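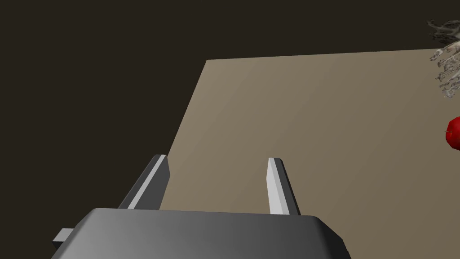 Setting up a wrist camera view in simulation before you build the real mount

Part 2 of the Skaltotby bench arm build. Part 1 covered the base plate and wiring.

The Skaltotby arm will carry a small camera behind the gripper. Printing and reprinting the bracket takes an evening each time, so the camera position is worked out in the simulator first and the bracket is drawn from those numbers. You need a working model of your arm, a simulator that can attach a camera to a link, and a parallel-jaw gripper with both fingers modeled as separate bodies.

1. Attach the camera to the right link

Parent the camera to the gripper housing, never to a finger. If it is parented to a finger, the view slides sideways every time the jaws move. In the Wirholm model file the housing link is named wrist_body and the fingers are children of it. Check your own file, as some exports merge the housing with the last arm link. That still works, but the offsets will be measured from the joint and have to be converted before you draw the bracket.

2. Set the offset and pitch

Start behind and above the housing, looking along the fingers. Tilt the camera down until both fingertips are in view with tabletop past them. A strip of housing along the bottom of the view is acceptable and useful for checking alignment later. If the housing fills half the view, move the camera up before you change the pitch. Changing both at once makes it hard to tell which one helped.

Leave roll at zero. If one finger shows more of its inner face than the other, the camera is off the centerline or slightly yawed. A small sideways offset is fine if your bracket needs it to clear a cable, but write it down.

3. Use simple surfaces first

Keep the table a plain matte color and the fingers untextured while you are setting geometry. My test table is beige with a dark background, which makes the table edge easy to find. Add wood grain, shadows and clutter after the offsets are final.

Put a few objects on or near the table, well away from the jaws. I use a red fruit-like shape and a gray branching one. The round shape gives a clean outline. The branching one is slow to render and shows up problems with mesh resolution – if your frame rate drops when it enters the view, reduce the mesh to 2,000 faces or fewer.

4. Check the full jaw travel

Step the jaws from open to closed in 7 equal increments and save a view at each. Both tips should stay visible at every step. Then turn the wrist joint through its range. The Damberg wrist I am using stops at 179 degrees, and near the stop the planned bracket came close to the forearm shell. Turn on collision geometry for the bracket during this check. A visual mesh alone will pass straight through the forearm without reporting anything.

5. Clip planes

Set the near clip plane shorter than the distance from the lens to the closest part of the housing. A near plane that is too long cuts a flat slice out of the housing, and this is easy to mistake for a broken mesh. The far plane only has to reach past the table.

6. Export the numbers

Write out the camera pose relative to the housing link, in millimeters and degrees. Simulators differ on which axis the camera looks along. The Torres exporter uses negative Z, my drawing package uses positive Y, and my first bracket came out pointing at the ceiling. Place a small arrow on the camera body in the model and confirm its direction in the drawing before you slice anything.

Print the bracket with slotted holes at the housing end. Allow 2 mm of adjustment each way – the real lens will not sit exactly where the model has it.

Part 3 covers fitting the bracket and matching the real lens to the simulated field of view.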